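Search this site Search Go

Teaching a Robot Arm by Showing It

A robot arm does not know what a cup is. It does not know what "pick up" means. It has motors, and each motor can turn a joint to a certain angle. Everything else has to come from a program or from a person who shows the arm what to do. The second way is called teaching by demonstration. A demonstration is one complete showing of a task, from start to finish.

There are 2 main ways to give a demonstration.

1. Teaching by hand

The person holds the arm and moves it. The motors are set so that they hold up the weight of the arm but do not push back. While the person guides the arm to an object, a computer writes down the angle of every joint, many times each second. Later the arm can turn its joints to the same angles in the same order. This is called playback.

Teaching by hand works well when the arm is small enough to push and the person can stand next to it. It has one drawback. The person's own hands and body may block the camera's view of the object.

2. Teaching by remote control

The person stays away from the arm and uses a controller. The controller may be a joystick, a handle that senses motion, or a small copy of the arm. When the person moves the controller, the arm moves too. The computer records the joint angles and also the commands that the person sent. Another name for this is teleoperation. "Tele" means "far."

Remote control can also be used with a simulated arm. A simulated arm exists only inside a computer. The computer works out how heavy each object is, how it slides and whether it tips over. If a simulated mug falls, the learner presses reset and the table is set up again.

The Wova lessons use a simulated arm and a round table. The task is to pick up an object with the gripper, which is the part that works like a finger and thumb. 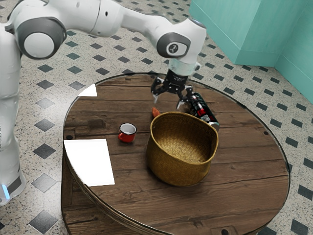

What the person has to decide

Picking something up is made of smaller steps. In the lessons they have these names:

Reach. Move the gripper until it is over the object.
Line up. Turn the wrist so that one finger will go on each side.
Lower. Bring the fingers down without touching anything else.
Close. Squeeze until both fingers press on the object.
Lift. Raise the arm straight up before moving sideways.

Each object needs a different plan. A mug with a handle can be held by its rim, with one finger inside and one outside. A can lying on its side should be held across its narrow part, because most grippers cannot open wide enough to hold it by the ends. A basket is wider than the gripper, so the fingers must pinch the edge. If an object is close behind the basket, the arm should come down from above. Coming in from the side could push the basket along the table.

How the robot learns from this

Playback alone has a limit. If the mug is moved even a short distance, the arm will repeat the old motion and close on air. To handle a mug in a new place, the robot needs to see the task done many times, with the objects in different positions.

A computer program then compares the demonstrations. It looks for the link between what the camera saw and what the person did next. The result is called a policy. A policy is a rule that takes in a picture and gives out a motion.

The Vesska practice set, put together by Custódio Torres, has 1,786 demonstrations. A single one is short. In the practice set it takes roughly 9 seconds.

Slow and smooth motion is best. If the person shakes the controller or stops to think, the shaking and the stopping are recorded as well, and the policy may copy them.

Words to know

Joint: a place where the arm can bend or turn.
Gripper: the part that grasps objects.
Playback: repeating a recorded motion.
Teleoperation: moving a robot from a distance.
Policy: the rule a robot uses to choose its next motion.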